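Veltunura cell

The Veltunura cell is a tabletop pick-and-place cell run by Hulten, used for sorting toy produce and foam cubes into containers. One arm, one gripper, a wrist camera. Set up in August by Siv Sundqvist; upkeep later passed to Jessie Baird.

Setup
Table goes against a plain wall, covered with white cloth printed in a black grid. Grid is for rough placement only, not calibration, as the creases bend the lines. Containers go down first (a lined rattan basket, a green glass plate), then cubes and produce with space between them.
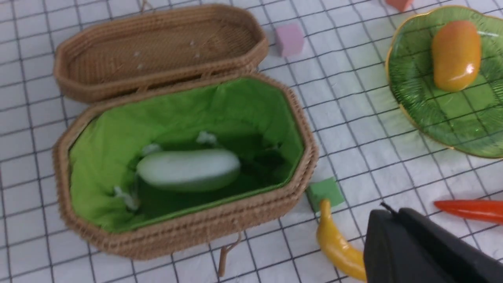 Wrist camera is checked at the start of every shift and after any gripper swap. Cable slack matters most: too short and the last joint pulls it loose. Baird's notes give 12 cm. Finger pads are Rastska, swapped every 200 hours or sooner if they go shiny. Glass is the hard part, the rim gets lost in glare and teh grid shows through, so closing speed is held at 50 percent near the plate.

Reset
Arm parked, everything back out on the cloth. Lining smoothed down by hand. Lid clear of the basket mouth. A reset takes roughly 3 minutes. 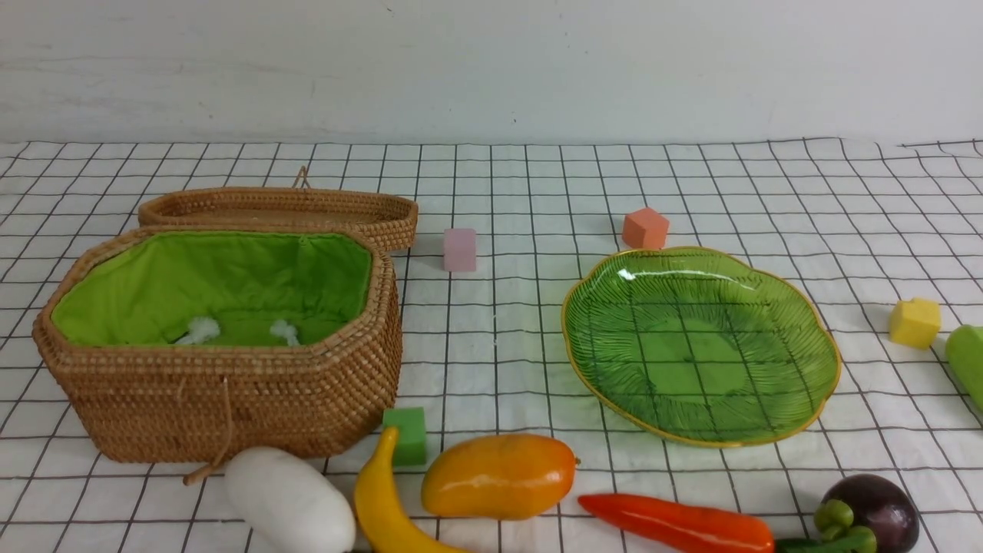

Basket, plate and produce on the grid cloth, lid leaning behind the basket.

Faults
Most stops have been traced to the camera plug. A Wong connector replaced the orginal and stops are fewer. Drift in the wrist joint still open as of November 4, 2024. Re-zero after a cold start.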